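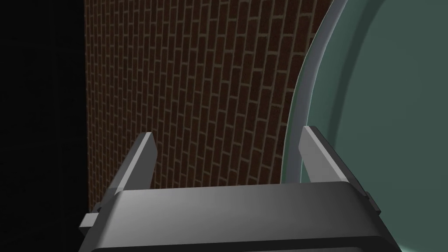 Grey is the most difficult colour to buy for a wall, and I have bought it wrongly more than one time. In the shop you look at a small card under a flat light, and at home the light comes from one side, so the same tin gives you several greys. Look at the wide rounded top in the picture: it is a middle grey on the left, it becomes nearly silver in the centre and on the right, and the front and lower faces are charcoal. Your wall will do the same between the window and the corner. My method for testing grey needs one weekend and very little money.

What you need

Sample pots of the greys you like, no more than three
White lining paper, or the back of old wallpaper
A small foam roller and a tray
Masking tape that does not pull off the old paint
A pencil

Step 1. Paint on paper first

Many people paint the test directly on the wall. I do not recommend it, as the edge of the patch can show later through the new coat, and you cannot move it. Cut one sheet of paper for each grey. The sheet should be large, at least the size of an open newspaper. Leave a white border of 20 cm on one side only, which you will use for holding and for writing. Roll the first coat, let it dry as the tin says, and roll the second. One coat is not enough to judge, even if it looks closed.

Write the name of the colour in the border immediately. I once had Seltau and Pan drying on the same floor with no names, and I had to go back to the shop and compare them with the cards.

Step 2. Tape the sheets in the right places

Hang the first sheet beside the window, on the same wall as the window. This is the darkest place during the day, although it is near to the light. Hang the next one on the wall opposite, and the last one in a corner where two walls meet. After each look you change their places, so that every grey has been in every place.

Keep the sheets away from your old wall colour if this is strong. A yellow wall makes a neutral grey look blue. You can hang a bigger piece of plain white paper behind the sample.
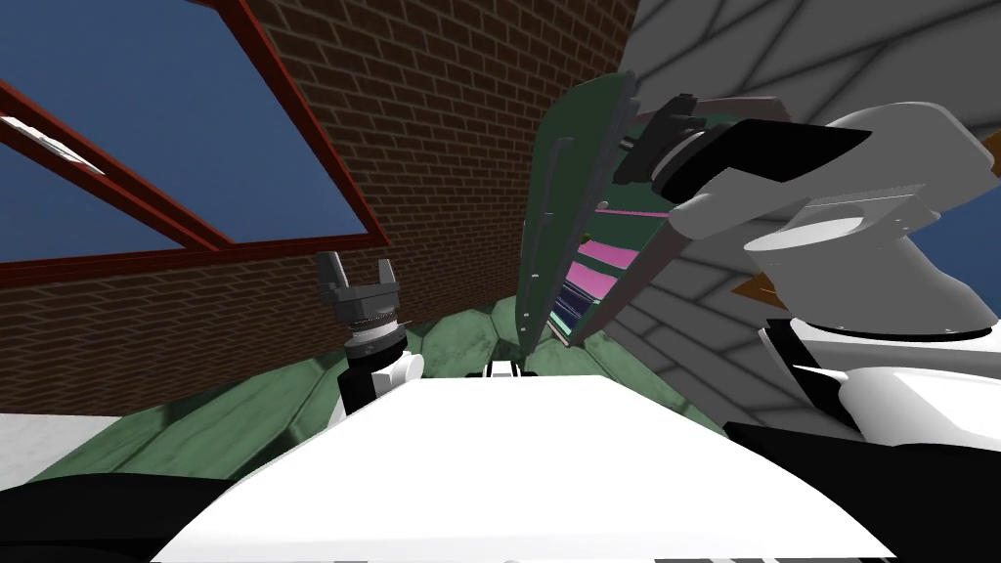
Step 3. Look at the right times

Start on Saturday morning, before the lamps are on. Look again at midday and when it gets dark, and then once more with all the lamps on. Before the evening look, stay in the room for 20 minutes with the lamps lit. The eye needs this time to get used to warm light, and the first impression is often too orange.

Write one or two words each time on the border. "Green", "cold", "like wet stone" are good enough. Do not write "nice".

Step 4. Compare with what will stay

Hold each sheet next to the floor, the curtain and the door frame. If your woodwork is red or brown, a grey with a little green in it may look dirty beside it. In my hall I wanted Woltmont, a soft grey which I liked very much on the card, and next to the brown skirting board it looked like old dishwater. I took Dirby 574, which has a small amount of red in it, and it has stayed for two winters.

Step 5. Buy the tin

Take the marked sheet with you to the shop and ask for the same finish as your sample. A matt sample and a silk wall are two different greys, and the silk one shows every mark of the roller. When you get home, put a little paint from the new tin on the sheet and let it dry. If you can still see where it is, mix all your tins together in a bucket before you start on the wall.

Chin-lung Chu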